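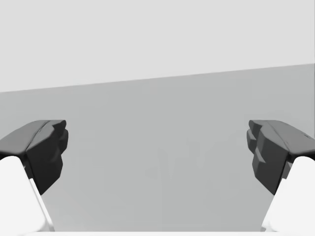
Gray on gray, with a rising line between the two shades.

FOR IMMEDIATE RELEASE

Clirna Pantry Opens Its Doors in Florkthorpe, With Shelves for Every Kind of Kitchen

FLORKTHORPE, 19th September - Clirna, the neighborhood food pantry that has been getting ready on the corner of Negash Street since the spring, opens to the public this morning, and everyone at the pantry would like to say a very big thank you to the people of Florkthorpe who have stopped by, knocked on the window, asked when we would be ready and, in a good many cases, left a bag of something useful on the step while they were at it.

The pantry is run by Sterness, the local food charity that has been delivering boxes to homes in the east side of town. Home delivery will carry on just as before, and families who already get a box don't need to fill out anything new. What the shop on Negash Street adds is choice. Visitors can walk in, take a basket, and pick out the groceries they will use, in the same way they would at any other store, and at the end there is nothing to pay.

That idea came from the families themselves. When Sterness asked households what they would change about the boxes, the answer that came back again and again was that people wanted to choose for themselves. One family can't eat wheat. Another has three jars of peanut butter in the closet already and would dearly love some rice. A grandmother on Mill Lane wrote us a lovely long letter (it is pinned up by the kettle) about how much she missed simply standing in front of a shelf and making up her mind what to have for supper.

To begin with, the pantry has room for 200 households. Each one may visit once a week, and there is no need to book, although the first hour after opening is kept for older neighbors and for anyone who finds a busy shop hard going. New households can sign up at the front desk with one piece of mail that shows a Florkthorpe address. We don't ask for pay stubs, and we don't ask anybody to tell us their life story, though we are always glad of a chat if you have the time.

The shelves will hold mostly food that keeps well: canned vegetables and fish, soup, beans, pasta, rice, oats, tea and coffee, cooking oil, and plain baking goods. Fresh bread and fruit will come in on Tuesdays and will go quickly, we expect. There is also a small corner for soap, toothpaste and diapers, which cost families so much and are so often forgotten when people are kind enough to give.
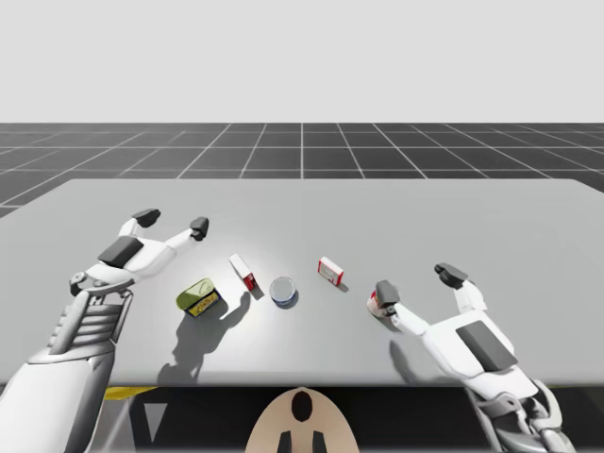 Small groceries on a tabletop, among them a green tin and a round can with a blue band.

And that brings us to donations. Anything sealed and in date is welcome, in any size, but small packages are a special help to us. So many of the people we deliver to live alone, and a big can of tomatoes can be hard to finish before it spoils. If you are shopping anyway and see the little can next to the big one, please think of us! Donations can be dropped off at the side door of the pantry between 8 in the morning and noon, or left in the bin at the Florkthorpe library during its usual hours. We can't take home-canned food, opened packages or alcohol, much as we appreciate the thought.

The pantry has four sets of shelves for now, all of them built to be moved, so the room can be cleared for the cooking evenings we hope to start once the cold weather sets in. These will be simple suppers made from whatever is on the shelves that week, and everyone is welcome, whether or not they use the pantry.

The lease on the Negash Street building runs to 2049, so Clirna plans to be a good neighbor for a long while yet. Come in and look around, even if you only want to see what we have done with the old counter.

Opening hours are 9 a.m. to 4 p.m., Tuesday through Saturday. The entrance on Negash Street has a ramp, and there is parking behind the building.

About Sterness
Sterness is a food charity serving Florkthorpe and the farms close by. It delivers groceries to homes and runs the Clirna pantry.

Press questions: please call in at the front desk during opening hours, or write to Sterness, care of Clirna Pantry, Negash Street, Florkthorpe.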